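Notebook, October, Anstead bench: nail clipping cultures

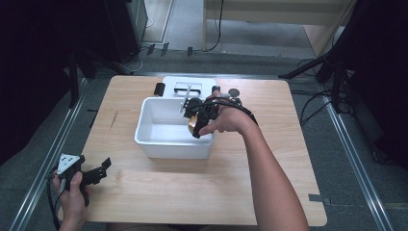

Plates 1 to 9 went into the incubator at 10:40. Clippings came from the Lamrani foot clinic, all from big toes with thick yellow nails. Cut them small this time and pushed them into the agar.

Plate 4 has a fuzzy green spot at the edge, probably mold from the air. Will repeat it.

Sample 174 had too little material for both culture and stain, so culture only. Next check at 17 days.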